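Shop News: Jerseys, Mostly

The new season's replica jerseys went on the racks this week, and the first thing everyone did was ask for last season's. We have those too. They are on the rail by the fitting room at 30 percent off, in sizes small and enormous.

A word on fit, as we had this conversation most of last spring. The Brivia replica is cut for a person who has never met a hot dog. If you plan to wear it over a hoodie in the cheap seats, go up one size. The Gillard fan version is cut like a mailbag and you can stay where you are. Both wash fine inside out on cold. Neither has ever survived a hot dryer, whatever your brother-in-law says about his.

Lettering takes 7 working days. Amber Parsons does all of it herself and would like you to check the spelling before you sign the slip, especially if the name is your own. We can't take back a customized shirt – that includes the one for the shortstop who got traded on the way to the parking lot.

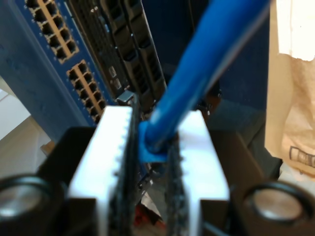
Throwbacks

Driss Bouzid has talked a supplier into a small run of wool-blend throwbacks with stitched numbers and no names, the way they looked before anyone needed help telling the players apart. They itch. People who buy throwbacks seem to regard this as part of the price, which is $40 more than the polyester ones. One per customer until the end of June, and we do recognize you in a different hat.

Caps

Fitted caps now come in half steps from El Khatib, so those of you who have spent years between sizes can stop stuffing newspaper in the band. The adjustable ones are still by the register. Please stop bending the brims on caps you haven't paid for. Some of us like them flat, or at least Ismail does.

Trade-ins

Bring in a kid's jersey your kid has outgrown and take $10 off the next size up. Mustard is acceptable. Grass stains are practically a feature. We draw the line at gum.

Opening day hours are the usual ones, except that we close at first pitch and reopen whenever the game lets us.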